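Etness workshop: progress report for March
Prepared by Refilwe Coetzee for the Trokham fund 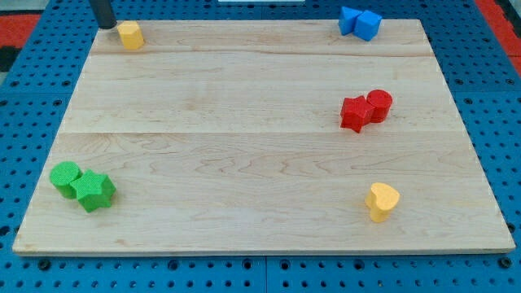 Pale board on the blue pegboard table, with a yellow block near the far edge.

Work on the boards went ahead as planned in March. We now have 48 finished out of the 62 agreed in the grant. Gholamreza Bagheri glued and sanded the last batch, and the remaining 14 are cut and stacked in the drying room.

Boards are made up from three planks with the grain running lengthways. The pale planks vary a good deal in figure — some are nearly plain, others have a wavy pattern — and we have stopped trying to match them, as sorting was taking up most of Thursday morning.

Spending to the end of the month was £861, mostly timber and glue. The invoice from Mollanau for sanding belts has not come in yet and will fall into the next period.

Two problems to report. Six boards opened slightly along a seam and have been reglued. They are not in the total given earlier. The yellow blocks are also behind: Lorena Insaurralde has asked Ocampo for a new delivery date and is waiting for a reply.

Next month we will finish the remaining boards, oil the whole set and start packing. Radymyr Yatsenko will take over the packing list from Lorena. We are not asking for any change to the budget.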